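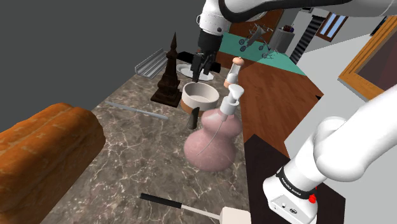 Keeping an Old Shuffleboard Table Happy in a Garage

By Percy Lozano
12th August

I bought my table from the Hemmin Lodge when they cleared out the basement to make room for a salad bar. It cost me $99, which should have been a warning, and it rode home on a boat trailer. A small brass plate under one end says it is a Nelletti, number 3537. I have looked after it for long enough now to have opinions.

Get the legs right first

Most people go straight for the wax. Put the wax down. Set a long level across the width of the table at each end and in the middle, then along the length. Adjust the legs a quarter turn at a time and go have a sandwich between rounds, as the table takes a while to settle. If your garage floor slopes toward the door, as mine does, put a square of hardwood under each low foot. Folded cardboard works until the first damp spell, and then you own a ramp.

The climate adjusters

Those are the iron brackets bolted across the underside. They pull the board into a slight dip or push it back out. You want a very slight dip, so that a weight rolls off the thought of leaving. Find the wrench that fits, paint the handle a loud color, and hang it on a nail under the table. I have owned five of these wrenches. The painted one is still here.

Go easy. Half a turn, then leave it alone for a few days. My neighbor in Corach did all of his in one enthusiastic evening and can now play only on the left.

Cleaning

Sweep the old wax off with a soft counter brush, always along the grain and toward the gutter. Vacuum the gutter. Don't vacuum the playing surface unless you know for a fact there's no grit in the brush head, and you don't.

Water is out. So is window cleaner, vinegar, and whatever your brother-in-law uses on his truck. Every few months I wipe the board with a dry microfiber cloth and then a little silicone spray on a second cloth. Spray the cloth and keep the can away from the floor. Silicone on smooth concrete is how I met my physical therapist.

Wax

Sold in cans with a shaker lid, in speeds. Beginners always buy the fastest. Then they spend the evening fetching weights off the floor. Start with a slow one and use less than looks right, shaken from shoulder height so it falls evenly. If you can see drifts, brush some off.

Keep the can indoors. A garage in January does something to it, and it comes out as gravel.

Weights

Wipe the bottoms before you play. Hands have been on them, and so have chips. If the plastic caps are loose, a dot of clear glue and a clamp overnight will hold them. Scratched bottoms can be polished with metal polish on a flat piece of felt. Do not use sandpaper, even the very fine kind, even once. A full set costs more than my table did.

Store them in a box with dividers. A muffin tin is nearly perfect, and your family will only be annoyed if it was a good one.

Dings in the board

Small ones, leave. Wax fills them and you'll learn to aim around the rest. A deep gouge can be filled with clear epoxy, brought up a hair high and scraped flat with a new razor blade held upright. Practice on scrap. If the finish is flaking in sheets, call somebody with a big sander and a steady temper. Mine came out from Skakness and charged $570, and I stood in the driveway the whole time so as not to watch.

The cover

Use one. An old quilt is fine if it has no buttons. The cover also discourages people from treating the table as a shelf, although in this house it mostly means the laundry slides off.

Last updated in January

Comments

Deb T.
We use a bathroom plunger handle as a gutter brush, with a sock on it. New handle, I should add. Good tip on the wrench.

shuffle_ray
You skipped the carpet in the gutter. If it's worn through, your weights are hitting bare wood and you'll chip the edges. Pull it and staple down new.

Percy Lozano
Ray, I skipped it because mine is worn through. Stapler is on the list.

Marlene
Is slow wax all right for kids? Ours just throw the things.

Percy Lozano
Slow is best. Put a blanket on the floor at the far end and move the car.

Old Corach Lefty
It plays fine on the left.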